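Three weekends with the Dundwood van, and I'm in love

7 May 2023

28 comments | 45 shares

So the van is back from its second proper outing and I've finally got a minute to write it all down before I forget which bits I wanted to tell you. If you've been reading since December you'll know I sold the hatchback, had a small wobble, and then bought a Dundwood conversion on a long-wheelbase panel van with 3229 miles on the clock. It had been the firm's demonstrator and it smelt of new carpet. It still does a bit, when the sun's been on it.

First outing was only down the road, to a field that belongs to a farm shop. I slept badly because I'd parked with the nose pointing downhill and spent the night sliding gently into the cupboard. Lesson learnt! I bought a pair of Fontana levelling ramps the following week and they're brilliant – bright yellow, stack inside each other, live under the passenger seat. You drive up until it feels wrong and then come back an inch.

The second outing was the big one: 766 miles there and back, up through the Borders and over to the west coast, four nights, and it rained on three of them. I don't care. I have never enjoyed rain so much in my life. There's something about lying under a duvet with the kettle in arm's reach while it hammers on the roof (the roof is well insulated, but you can still hear it, and I'd be sad if you couldn't).

What surprised me most was the driving. I'd been told that anything this size wallows, and the one I hired two summers ago certainly did. This one has the Satska rear springs, which were an extra the first time round and which I'd never have thought to ask for. On the twisty road along the loch it just sat there and got on with it. I had mugs in the overhead locker with nothing but a tea towel between them and all of them came home. Crosswinds on the motorway are another matter. You do feel those, and passing lorries give you a bit of a shove, so I stuck to 60 and let the world go by.

Fuel was better than I'd feared, too. I filled up before leaving, again at the top and once more on the way back, and I haven't done the sums yet because I've put the receipts somewhere safe and can't find them. I'll add it in the comments when they surface.

The heater deserves a paragraph of its own. It's a Jirkmont diesel one and it lives beneath the driver's seat. You press the button, it ticks and clears its throat for a few minutes, and then it's toasty. I'd set it going before I got out of bed and lie there feeling like royalty. It is a little noisy from outside, so I wouldn't run it all night on a packed site, but with the bed made up properly I never needed to.

Grumbles? A few small ones. The blind on the sliding door lets in a stripe of light exactly where my left eye goes. The table leg has a clip that needs three hands. And whoever put the only reading light at the foot end of the bed has never read a book in one, so I've been sleeping the wrong way round, which means my feet are next to the sink. I quite like it now.
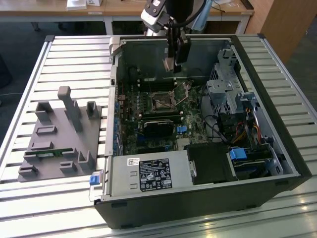
I've got a list of jobs for the next few weeks. Top of it is a second 12-volt socket near the back doors, so I can charge my phone without running a lead the length of the van and tripping over it at two in the morning. Then a proper mat for the step, a longer hook-up cable (mine fell 45 centimetres short of the post on the last night, and I had to move the whole van with the bed made up), and some sort of net for the shelf above the cab, where everything slides forward whenever I brake.

After that it's Wales, I think, or possibly Northumberland if I can get a pitch near the sea. I'd love to hear where you've been that has level ground and a decent walk from the door. No big holiday parks please, and a pub within staggering distance would be very welcome. The ramps are packed, the water tank's been flushed through and I've already bought the biscuits.

Share this post: 45 shares
28 comments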